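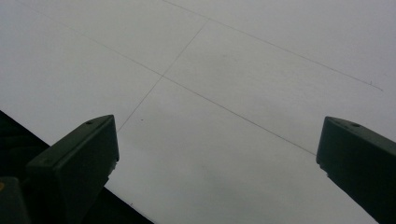 Faint pencil lines on a pale surface, the stage where every good layout begins.

Light Layout Lines: How to Pencil a Board You Won't Have to Scrub Later

I love this part of a project! Before the ink, before the paint, there's a big pale sheet and a pencil, and you can change your mind as often as you like. I've been laying out posters and game boards this way for years (my first was a trail map of Presham, and it was terribly crooked), and light lines have saved me so many times.

What you'll need

A large sheet of smooth paper or white board
An H or 2H pencil
A long straightedge
A soft eraser, plus a kneaded one if you have it
Masking tape
A scrap of the same paper

Step 1. Tape down the sheet
Wipe the table, lay the sheet flat and tape the corners. Smooth from the middle outward and press the tape down with your thumb.

Step 2. Test on the scrap
Draw a few lines at different pressures, then erase them. You want the lightest line you can still see from your chair. If the eraser leaves a groove you can feel with a fingernail, you're pushing too hard. My friend Deisy Quintero holds her pencil way back near the end, and her lines are so soft it's almost magic.

Step 3. Mark before you draw
Measure your margins from the edge of the sheet and make tiny ticks, two or three per side. For a board I usually go with a 14 mm margin. Then join the ticks with the straightedge, in one smooth pull, turning the pencil a little as you go so the point wears evenly.

Step 4. Add the inside lines
Work from the top down and keep your drawing hand on a clean piece of scrap so you don't smear what's already there. Big shapes first! Letters and little details can wait until the spacing feels right.

Step 5. Look at it sideways
Dim the overhead light, switch on a lamp at one side and crouch down. Crooked lines jump right out at you from a low angle. Fix them now with the kneaded eraser, dabbing gently.

Step 6. Ink and clean up
Ink over the lines you're keeping and leave it alone for a good long while (I give mine overnight). Then erase in one direction with the soft eraser and brush the crumbs off with a dry brush. Hands leave smudges, so keep them out of it.

If you try this on colored board, test your eraser on the back first. Some of them take the color right off with the pencil.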